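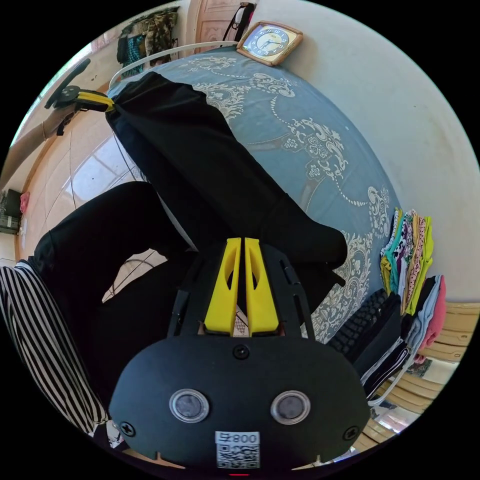

Section 3: Setting Up and First Use
Skindier Tramuneo Ventless Dryer

Print this page | E-mail this page

Filed under: Laundry, Dryers, Set-Up Guides

Last revised Sep 25, 2018

Read Section 2 (Unpacking) before you start this one. The dryer must stand upright for a full night after delivery before it is plugged in. If it was carried on its side at any point, leave it for two nights.

3.1 Choosing the spot

The Tramuneo does not need a duct to the outside. It collects the water from the clothes in a tank behind the upper left panel, or sends it down a drain if you fit the hose (see 3.3).

1. Pick a level, hard floor. Tile, concrete and sealed wood are all fine. Thick carpet blocks the air intake under the front edge.
2. Leave a gap of one inch on each side and two inches at the back.
3. Check that the door of the room can open without hitting the dryer door. The dryer door opens to the right as delivered. To change it to the left, see Section 8.
4. Make sure you can reach the power outlet once the dryer is in place.

The machine works best in a room at 70 °F. It will run in a cooler room, but cycles take longer. Do not use it in an unheated garage or porch where the temperature can fall below freezing.

CAUTION: Do not put the dryer in a closet with a solid door that will be kept shut during the cycle. The door must be louvered or left open.

3.2 Leveling

A dryer that rocks will be noisy and may stop with the drum light blinking.

1. Slide the dryer to within a foot of its final position.
2. Lay a spirit level on top, first side to side, then front to back.
3. Turn the front feet with the wrench from the parts bag. Clockwise raises the corner.
4. Press down on opposite corners. If the dryer rocks, adjust the foot on the low corner and try again.
5. Tighten the lock nut on each foot up against the base.
6. Push the dryer into place and check the level once more.

Note: The rear feet are fixed. If the floor slopes toward the wall, put the rubber pads from the parts bag under the rear feet.

Stacking on a washer is possible only with the stacking kit, part 2721, which is sold separately. The kit includes two side rails and a strap. Do not stack the dryer on a top-loading washer, and never put the washer on top of the dryer.

3.3 Draining the water

You can leave the dryer as it is and empty the tank by hand after each load. If there is a sink or standpipe close by, the drain hose saves you the trouble.

To fit the drain hose:

1. Find the short gray hose at the lower right of the back panel. It is pushed onto a spout.
2. Hold a towel under the spout and pull the gray hose off. A little water from factory testing may run out.
3. Push the long hose from the parts bag onto the same spout until it stops.
4. Hang the other end over the sink, using the plastic hook, or push it into the standpipe.
5. Fasten the hose so that it can't jump out.

The free end must not sit under water. If it does, water can be drawn back into the machine. The highest point of the hose must be lower than the top of the dryer.

Leave the tank in place even when the hose is fitted. The dryer won't start without it.
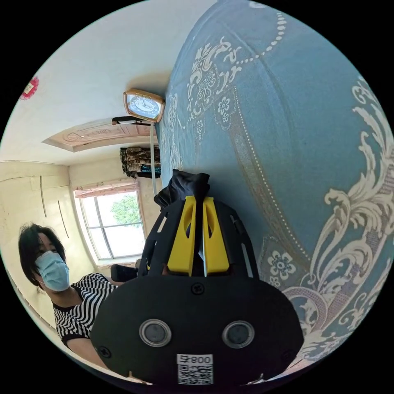 3.4 Power

The dryer is made for a standard grounded outlet at 60 Hz. It should be the only thing running on that outlet.

1. Turn the dial to OFF.
2. Plug the cord straight into the wall.
3. Turn the dial to any cycle. The display lights up and shows a time.
4. If the display stays dark, check the breaker, then call for service.

WARNING: Do not use an extension cord or a plug adapter. Do not remove the ground pin. If the outlet does not accept the plug, have an electrician replace the outlet.

If the display shows 459, the dryer has sensed that the compressor is not ready. It usually means the machine was tipped shortly before it was plugged in. Unplug it, leave it standing overnight and start again at step 1. If 459 comes back after that, do not keep trying.

3.5 Running the dryer empty once

Oil and dust from the factory may be left on the drum. Clear them out before any clothes go in.

1. Take out the booklet, the parts bag and the foam ring from the drum.
2. Wipe the drum with a soft, damp cloth. Don't use bleach or scouring powder.
3. Close the door until it clicks.
4. Turn the dial to TIMED and press START.
5. Let the cycle finish. A slight warm smell is normal the first time.
6. Open the door and let the drum cool before you wipe it again.

3.6 Sorting the load

The moisture sensor is a pair of metal strips inside the front lip of the drum. It reads the dampness of whatever touches it, so a load of very different fabrics gives it trouble. A T-shirt is dry long before a heavy sweater is, and if most of the load is T-shirts the cycle will end with the sweater still damp.
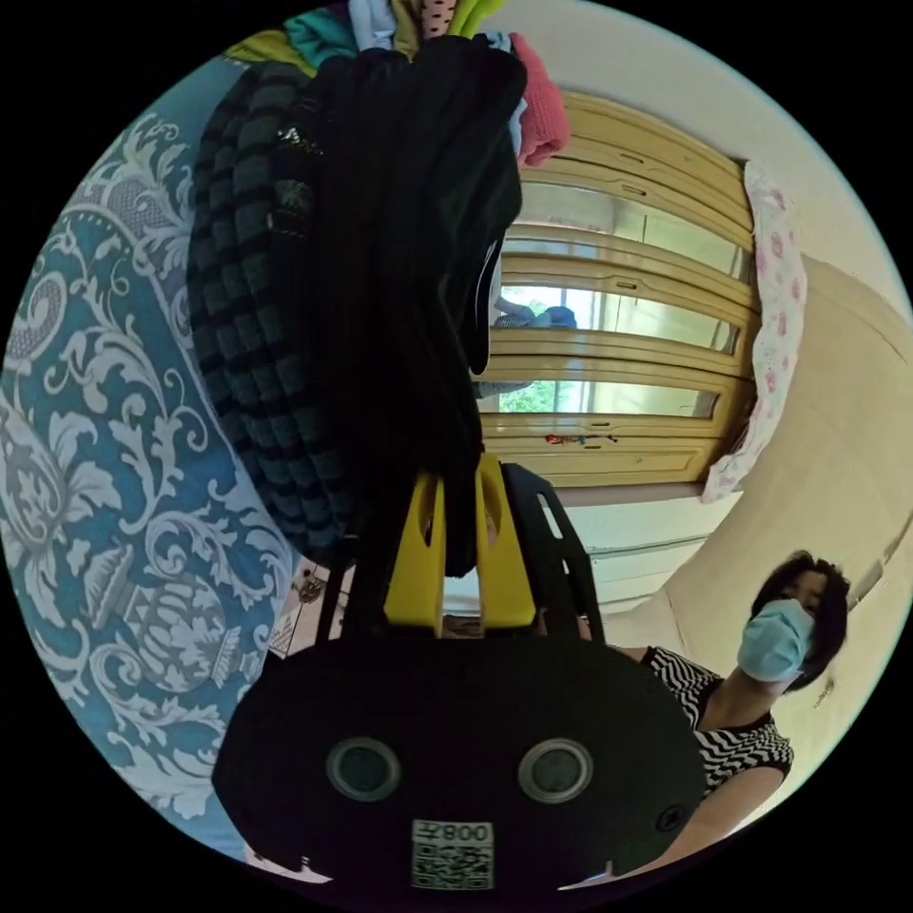 Striped knitwear, plain black clothing and bright colors together in one pile.

1. Read the care labels. Anything marked with a crossed-out dryer symbol stays out. So do wool and silk, unless the label says otherwise.
2. Separate heavy items (jeans, towels, thick knits) from light ones (shirts, underwear, children's clothes).
3. Dry new dark items apart from pale ones the first few times. Damp dye can rub off in the drum.
4. Empty the pockets. Tissues fall apart and clog the filter, and coins chip the drum coating.
5. Close zippers and hooks. Tie loose strings and sashes.
6. Shake each piece out before you put it in. A tightly wadded garment dries on the outside only.
7. Fill the drum no more than two-thirds full, without pushing down.

Bedspreads and lined curtains should be dried one at a time. Stop the machine halfway through, take the item out, turn it over and put it back. Large covers tend to roll into a ball with smaller clothes trapped in the middle.

Note: Go easy on liquid fabric softener in the wash. It leaves a film on the sensor strips. Wipe them once a month with a cloth and a little white vinegar.

CAUTION: Never dry items that have been soiled with cooking oil, gasoline, paint thinner or wax, even after washing. Foam rubber pillows and rubber-backed mats must not go in the dryer either.

3.7 Your first load

1. Turn the dial to COTTON, MIXED or DELICATE. MIXED is right for most everyday clothes.
2. Press DRYNESS to choose Iron, Closet or Extra. The machine starts on Closet.
3. Press START. The time shown is an estimate and will change during the first ten minutes as the sensor takes its readings.
4. To add something you forgot, press PAUSE, wait for the drum to stop and open the door. Press START again within five minutes or the cycle is canceled.
5. When the cycle ends, take the clothes out. If you don't, the drum turns briefly every few minutes for an hour to keep creases down. You can open the door at any time during this period.

After every load:

- Lift out the lint filter at the bottom of the door opening, open it like a book and brush off the lint with your hand.
- Slide out the tank and pour the water away, unless the drain hose is fitted. The water is not safe to drink.
- Leave the door slightly open for a while.

If clothes come out damp, check the filter first, then the size of the load. If they are still damp after a second try, set DRYNESS to Extra. Clothes always feel damper when they are hot, so let one piece cool before you decide.

3.8 Registering and getting help

Write the serial number from the inside of the door rim on the back cover of this guide. You will need it for parts or service.

Service in all areas is handled by Statov. Have the serial number and any code on the display ready when you call. Stacking kits and spare filters can be ordered from Tanoli parts counters. Comments on this guide go to Parveen Khattak or Birthe Bundgaard in the Skindier manuals office.

Continue to Section 4: Cycles and Options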